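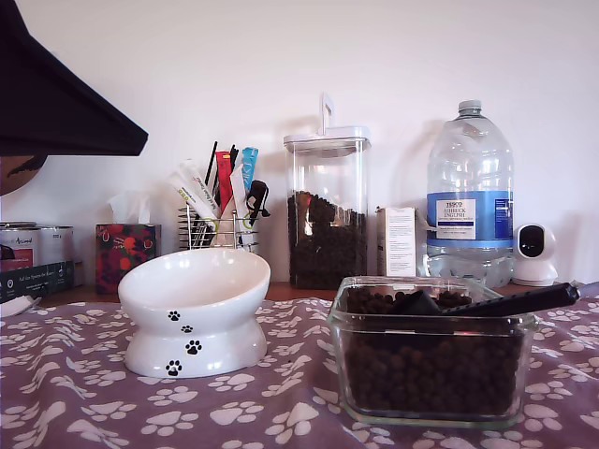 Corinne Haldvik

Week 4: Comparing foods on a dry matter basis

Last Thursday we ended with a question I love: how can a canned food with 8 percent protein on the label hold its own against a dry food with 36? The answer is water. Once you can take the water out on paper, labels start to make sense, and I promise the math is friendly!

Our two labels come from the Vomovport handout. Cuadros is the canned one, at 8 percent protein and 80 percent moisture. Starkier is the dry one, at 36 percent protein and 10 percent moisture.
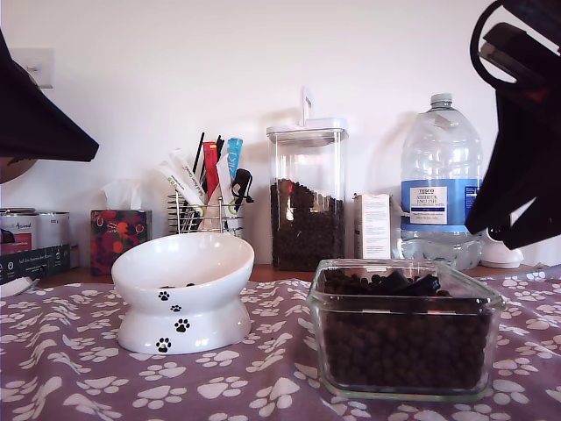
The method

Subtract the moisture from 100. What's left is dry matter. Then divide the protein by the dry matter and multiply by 100.

Cuadros: 100 – 80 = 20, and 8 divided by 20 gives 40 percent.
Starkier: 100 – 10 = 90, and 36 divided by 90 gives 40 percent.

The same number! I have taught this for years and still get a kick out of watching a room find it. You can do fat and fiber the same way, as long as all your figures come from the same label.

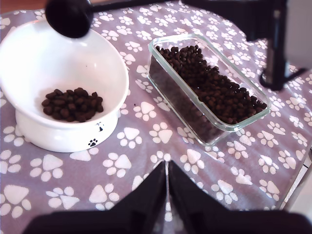 Keep in mind that "crude protein" is a lab figure worked out from nitrogen. It says nothing about how well the animal digests it, and that is a whole lecture of its own (week 6, a good one). Label values are also usually minimums or maximums, so two foods that match on paper can differ a bit in the can or the bag.

Water matters for the animal too. A cat on canned food takes in a lot of its water at meals – so look at the whole day before you decide it isn't drinking enough.

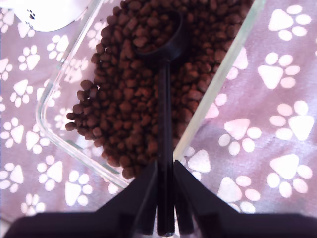 For next time

Read section 4 of the Zaseo reader. Bring one wet label and one dry label, any species, with the dry matter protein and fat worked out by hand. Show every step, please. Odd ones are very welcome, and ferret food is always fun.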